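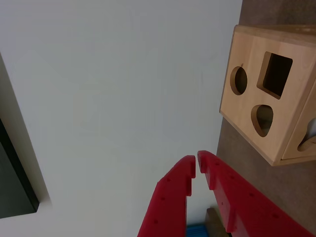
From: Thaís Leite
To: Drimbridge toy library list
Date: 23rd August
Subject: Re: Sorter boxes, which to keep?

Dear all,

Thank you for the message about the sorter boxes. I answer under the quoted part, I hope this is the right way on this list.

> We now have too many shape sorters in the cupboard and the
> lid of the plastic tub does not close any more. Before the
> next swap morning I would like to choose which go out on
> loan and which go to the sale table. Does anybody have
> strong feelings about the plain wood one? It has no colours
> and I wonder if the children find it dull. Also, are the
> pieces complete?
> Karam

I have had the plain wood one at home since March and I would like to ask that we keep it. My son was not interested for the first weeks. Then he began to put the round piece in the round hole, again and again, and he did nothing else with it for many days. The square he found much later. He has to turn it a little before it goes in, and he was quite angry with it.

The hole he likes most is the one like a drop. I do not know the correct English name for this shape, perhaps teardrop. With the round hole and the square hole on the same side of the cube, he can compare them without turning the box, and I think for a small child this is easier than the Milar sorter, where all the holes are in the lid and the lid falls off.

About the pieces, I am sorry to say that I cannot promise they are complete. The list in the bag was washed with a pair of trousers. If somebody has the old loan card, please send me what is written on it and I will check.

The wood has soft edges and I found no splinters. I wipe it with a cloth which is only a bit damp and leave it to dry with the holes open to the air. Please do not put it in water. We did this with the Grurnik train and the wheels became thick and did not turn.

For the sale table I would suggest the Milar one, with the price of 4 pounds, or less if the lid is still broken. I can bring both to the swap morning. I can also take home the plastic tub and sort what is in it, if Karam leaves it by the door.

One more question: is the loan still 27 days for wooden toys, or is it now the same as for the puzzles?

With kind regards,
Thaís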